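January 6, 2024. Workshop notebook, kart and club racer side.

Went through the Walludlow qualifying logs again. Mebrat Kassa still thinks the new front bar found us the time in the second session. I don't buy it. We changed the bar and the tire pressures between runs, and the track had rubbered in by then. Everyone in our class went quicker after the break.

Brake temps look fine on paper. The Panari logger drops samples over 200 a lap at the hairpin, so I don't trust the peaks. Swapped the connector, same thing on the bench.
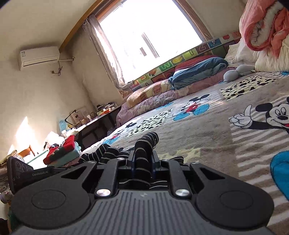 Engine hours: 40 since the rebuild. Steltgate says the valve springs are good for 400. Maybe in a road car. I want them measured before May whatever the sheet says.

Corner weights repeated twice, no driver, half tank. Worku scales gave 1081 lb total both times, but the cross weight moved between readings and the car hadn't been touched. Floor or pads? Check level before anyone turns a spring perch.

Next test: old bar, new bar, old bar again, same pressures, same driver. If the gap is still there on the third run I'll buy the lunch. Mebrat to bring the spare logger cable.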